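3.2 Setting the table

The second task is the one every visitor asks to try, possibly as it is the only one that resembles lunch. It uses a plain white table, a pastel mug, a lavender plate and two squishy pumpkin-shaped buns in orange and cream. The buns come from the Ollby play-food set, chosen after a February pilot in which real pastries had a short and crumb-heavy career. A trial counts as complete when both buns are on the plate and the mug has been left alone.

Most of the difficulty lies in the buns. They are lobed, soft and slightly squat, so a firm pinch changes their shape and a gentle one lets them roll. The plate looks like the easy item – its low rim is less cooperative than it seems (Figure 4). 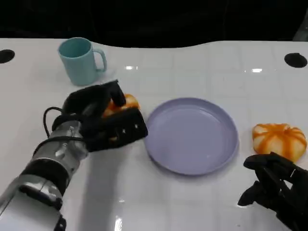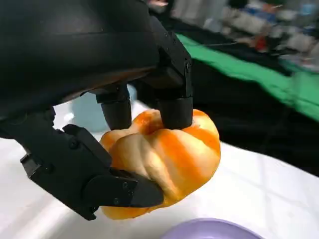
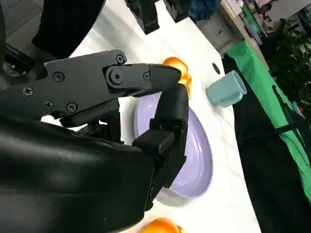
Figure 4. Objects from the table-setting task. First: mug, plate and both buns. Second: a bun in close view. Third: the plate at its rim.

We logged 160 trials of this task, of which 26 were discarded under the rules in Section 2. The plate color was fixed throughout. An earlier plan called for white plates on the white table – tasteful, and very hard to annotate. Object start positions were drawn from the Risex layout list, and the two buns were treated as interchangeable in scoring, whatever one may feel about their stripes.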